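Lob des Eimers

Von Saskia Grimshaw

Es gibt Menschen, die besitzen für alles einen Behälter. Für Batterien, für Knöpfe, für die Behälter, die gerade nichts enthalten. Ich habe lange versucht, zu ihnen zu gehören. Im Oktober habe ich mir von der Firma Clorkon ein »modulares Ordnungssystem« schicken lassen, 152 Euro, die Trennstege extra. Die Trennstege liegen seitdem in einer Plastiktüte auf der Kommode.

Damit bin ich beim Thema. Die Oberseite eines langen, niedrigen Schranks ist der ehrlichste Ort einer Wohnung. Drinnen, hinter den Türen, mag es aussehen wie im Katalog. Oben steht, was man gestern heimgebracht hat und morgen wegräumen wird, also nächsten Monat. Meine Freundin Raelene Quinlan nennt diese Flächen »Parkplätze« und verlangt, dass sie abends leer sind. Sie hat keine Kinder und einen sehr großen Keller.

Die Ratgeber empfehlen, jedes Ding nur einmal in die Hand zu nehmen. Ich habe es probiert. Nach dem dritten Ding stand ich mit einem einzelnen Handschuh im Flur und durfte ihn nicht ablegen.

Besonders schlecht kommt in dieser Literatur die Tüte weg. Tüten gelten als Kapitulation. Dabei ist eine Tüte doch nur eine Schublade, die man umstellen kann, und sie klemmt nie. Wer drei davon nebeneinander auf dem Schrank stehen hat, verfügt über ein Regal und hat keine einzige Schraube übrig behalten.

Noch schlechter geht es dem Eimer. Im Clorkon-Prospekt kommt er auf keiner Seite vor, vermutlich weil er rund ist und sich nicht stapeln lässt, ohne zu verschwinden. Er steht am Boden und nimmt, was kommt: Verpackungen, Papier, im Zweifel auch Stoff. Elsie Ellery, bei der ich in Tevedton ein paar Wochen gewohnt habe, wirft grundsätzlich alles hinein, worüber sie nicht sofort entscheiden möchte, und entscheidet, wenn er voll ist. Ich habe in ihrem Haus nie etwas gesucht, das nicht im Eimer gewesen wäre.

Was ich gegen die völlig leere Kommode habe, ist eigentlich nur, dass sie so beleidigt aussieht, sobald man einen Schlüssel darauflegt. Ein Zimmer mit gefalteten Hosen im offenen Fach, einer Tischdecke voller Bären und ein paar Tüten an der Wand verzeiht einem den Schlüssel. Es verzeiht einem sogar Besuch. Raelene wird mir schreiben, dass auch das eine Frage der Trennstege sei – ich kann ihr meine gerne schicken.

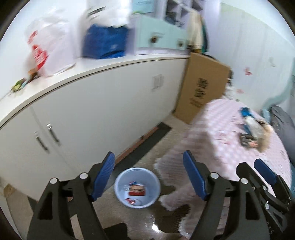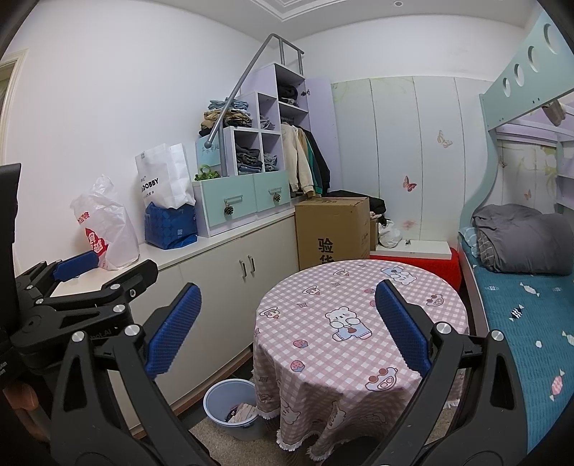
Eimer am Boden, Tüten auf dem weißen Schrank.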